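# Section 3: Checking the hand-held gripper against the marker card

Right, so you've got your grippers out of the cartons and you've read section 2 (please tell me you've read section 2). I wrote this after Valentin Gisler and I spent far too long swapping between the Valska and the Iltard and getting results we couldn't compare. Last revised 1/27/24. 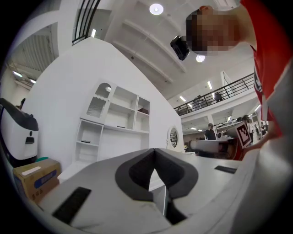
## 3.1 What you'll need

- the hand-held gripper you're testing
- the printed marker card, flat and clean
- a second person to hold the card
- the Bruvetti logger, charged, with the log cleared
- a soft cloth

**Note:** Get the card printed on stiff white stock. I tried ordinary paper and it curled the moment I picked it up, and the tracker hated it.

## 3.2 Running the check

1. Wipe the camera lens on the gripper. Every time, even if it looks fine!
2. Switch on the logger and wait for the light to go solid green. Mine takes 24 seconds, and pressing the button again only starts it over.
3. Hold the gripper steady with the lens pointing up, and have your helper bring the card in from one side. Keep fingers off the pattern. A thumb over one corner is enough to lose it.
4. Tilt the card a little, then bring it back square. You want the logger to see both.
5. Close the fingers all the way, open them again, and repeat until you've done six cycles. Go slower than feels natural.
6. Stop the log and read off the frame total. A full run on the Valska gives me 3,910 frames. If you get something like 1,105, the logger dropped out partway and you'll need to go back to step 2.
7. Save the log under the gripper's name, not just the date. (I have a folder full of dates. It's useless.)

**Caution:** Keep loose sleeves, lanyards and hair clear of the fingers while they're closing. The Iltard has the stiffer spring of the two and it does pinch.

## 3.3 Comparing two grippers

Same card, same helper, same spot on the floor. Ceiling lights matter more than I expected with the lens facing up, so if you move a few metres over, rerun the first gripper as well or the colour balance shifts and you end up comparing lamps.

The Valska feels lighter in the hand and I prefer it for long sessions. The Iltard tracks a bit better on the tilt for me, though Valentin gets the opposite, so run your own before you pick a favourite.

**Note:** If you're using the Abeysekara mount, loosen the side screw a quarter turn before swapping grippers. Forcing it bends the bracket, and the spare part wasn't in stock when I tried to order one. They said to try again in February.

If the card still won't register after two clean runs, skip ahead to section 5, Lens focus.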